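Visatent: Questions About the New Album

January 11, 2023
By Chinyere Iyamu
Filed under: Music, Afrobeats, Artist FAQs

Since the release of "Olteanu" in December, we have been getting the same questions over and over by email and in the comments. I sent most of them on to the band's manager, Finbarr Ó Gríofa, and put the answers together on one page.

Who is in Visatent?

Tamunoemi Oyelaran sings and writes most of the lyrics. Chukwuemeka Idahosa plays guitar and talking drum. Ataberk Karakaya handles keys and produced the record. They use a session bass player on tour, and the bass on the album is split between Idahosa and Karakaya.

Is this their first album?

No, it is the second full album. The first was "Hostitau." There were also two EPs in between, and both are still on the streaming services under the band's name. A lot of people found the group through the second EP and assumed there was nothing before it.

How many songs are on it?

The standard edition has 14 tracks. Three of those came out earlier as singles, so if you have been following along you will already know "Carry Go," "Small Rain" and "Mainland Time." The version of "Small Rain" on the album is a new mix with a longer ending. The other two are the same recordings.

Why is the single version of "Small Rain" gone from my playlist?

The single was replaced by the album mix when the record went up. Finbarr says the original will be put back as a separate release, but he didn't have a date. If you bought the download, your file is not affected.

What does the title mean?

Olteanu was the name on the mailbox of the apartment where Oyelaran wrote the first songs. She never met the person. There is no song by that name on the album.

Which languages are the songs in?

Mostly English and Pidgin. "Evening Boat" has a verse in Kalabari and "Plenty Road" has a chorus in Igbo. The lyric booklet has translations for both.

Are there any guests?

No. They recorded one song with a guest singer, but it was left off and there are no plans to release it.

How long did it take to make?

They spent five months in the studio and then took a break before mixing. The drums on "Plenty Road" and "Market Side" were kept from the demos because the band liked them better than the later takes.

Is there a vinyl edition?

Yes, on black vinyl only. It is a double LP that runs at 33 and comes in a gatefold sleeve. The CD has the same songs in the same order.

I ordered the vinyl and it hasn't shipped. Who do I contact?

All physical orders go through Plollia, the label's store. Use the contact form there and include your order number. We are a music site and can't look up orders.
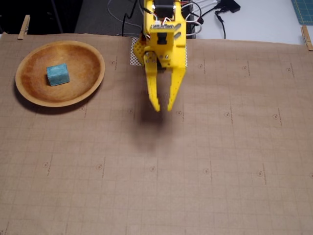

Will there be a tour?

Some dates are planned for the spring, starting in Lagos and Port Harcourt. The full list will be posted once the venues are confirmed. The band is hoping to add shows in London and Dublin after that.

Can I buy tickets now?

Not yet. Anyone selling them at the moment does not have them. The mailing list will get a presale code first.

Is there a clean version?

There is. Only two songs needed edits, and they are marked in the track list. Everything else is identical.

Where should a new listener start?

I would go with "Market Side," then play the album from the top. If you like the slower songs more, try "Evening Boat" and then the last three tracks on "Hostitau."

Are you going to review it?

My review is written and goes up next week.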